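# Renting out my chopsticks

I've reviewed robot vacuums, a robot mower that ate a hose, and one very sad window cleaner. Prukivent is a different sort of thing, and it took me a while to explain it to my own family. You don't get a robot at all! You get two hand-held grippers, the kind of jaws you'd find on the end of a robot's arm, and a person who shows you how to do your chores with them. The grippers record what you do, and the recordings go to companies that want to teach machines to tidy up.

The home package costs 312 dollars if you want the files for your own project (students and tinkerers, mostly), and that buys you 16 usable recordings of a single task, checked by a human being. I borrowed a friend's kitchen and picked the dullest task on the list – putting the chopsticks back in their holder.

My instructor was Nermina Dimitrov, who is patient and doesn't laugh when you drop things. She had one rule: go slow, then go slower. You squeeze the handle, the fingers close, and suddenly your own hand feels about a foot too far away. A chopstick is a horrible thing to grab like that. It rolls, it tips, it swings around in the pads, and then you still have to land the end in the top of the holder.

Chopsticks, a slotted holder and soft blue cloth in my friend's kitchen:
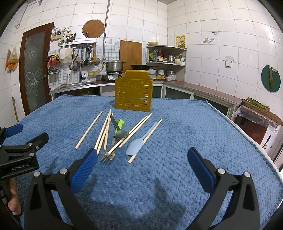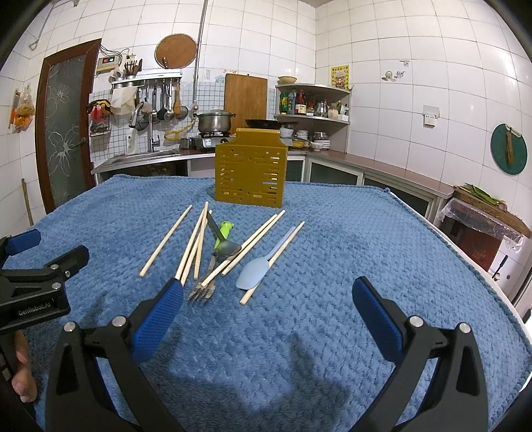
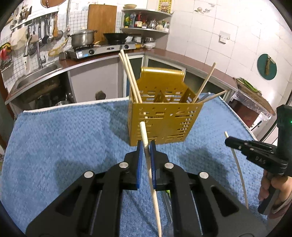

I got better faster than I'd expected. By the second hour I'd stopped holding my breath, and I'd worked out that it's much easier to pick a stick up near one end and tilt my whole wrist. Nermina threw out plenty of my early tries for being jerky, and she was right to. I asked if the bad ones could be kept for laughs and she said Ragnvald Vik, who runs the checking side, has no sense of humor about storage.

Now for the gripes. The handles are fine for my hands but my friend Kalliopi, who is a good deal smaller, found them tiring and quit after 2 rounds. The booking page is a mess (I paid, got an error, and had to write to Arben Janevski at the help desk, who fixed it that same evening). And the files arrive in one giant folder with names only a computer could love. There's a short guide, but it assumes you already know which folder goes with which hand, and I didn't.

Is it worth the money? If you're building something and you need clean recordings of a real kitchen with real clutter in it, I'd say yes, and I'd book the longer session. If you're just curious, ask about the free demo they run every January instead. You'll get ten minutes with the grippers and a pretty good idea of how much work goes into a machine putting away your silverware.

My friend has asked for her kitchen back, by the way. I'm booking again for the fall, in my own place this time, and I've already told Nermina I want to try socks.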